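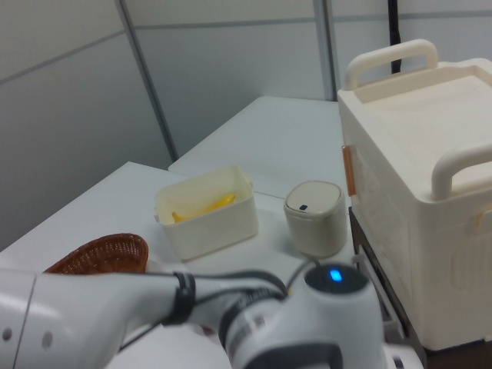 A white robotic arm over a tabletop, with a second white table behind it.

The Plodholm city council will vote next week on an ordinance that would require private sellers to run a background check before transferring a handgun, according to the agenda posted on 2022-10-31. The measure was introduced in April by council member Selina Bühler and has been amended twice in the public safety panel.

Under current city rules, only licensed dealers have to submit buyer information before a sale. The ordinance would extend that duty to private transfers, including those arranged online or at shows held on city property. A seller would meet the buyer at a licensed dealer, who would submit the check and keep the record. Transfers between spouses, parents and children, and siblings would be exempt, as would temporary loans at a shooting range.

Police chief Miklós Medve told the panel that his department recovered 259 handguns last year. Of those, 123 could be traced to a first retail sale but not to the person who last acquired them. "The trace stops at the counter," Medve said. "After that we have whatever the parties choose to tell us."

The draft sets a civil penalty of $213 for a first violation. A second violation within eight years would be charged as a misdemeanor. Dealers could collect a processing fee from the seller, the buyer or both, but the text does not cap it.

The missing cap drew most of the objections at the last hearing. Amedeo Rizzi, who owns the Dal Bello sporting goods store, said that dealers outside the downtown area are few and that fees would vary widely. He also asked who is liable if a dealer holds a firearm during a delayed check and the buyer never returns. The amended text says the seller must take the firearm back, subject to the same check – a step Rizzi called "a second fee for a sale that did not happen."

Council member Hidayah Pangaribuan has filed a substitute that would cap the fee and delay enforcement until April. Bühler said she would accept the delay but wants the cap handled in a separate resolution.

City attorney Ragnheiður Eyvindsson advised in a written memo that the ordinance may face a challenge under state preemption law. The memo recommends a severability clause, and one was added in the second amendment.

The substitute will be voted on first. If it fails, the council will take up the amended ordinance without further public comment.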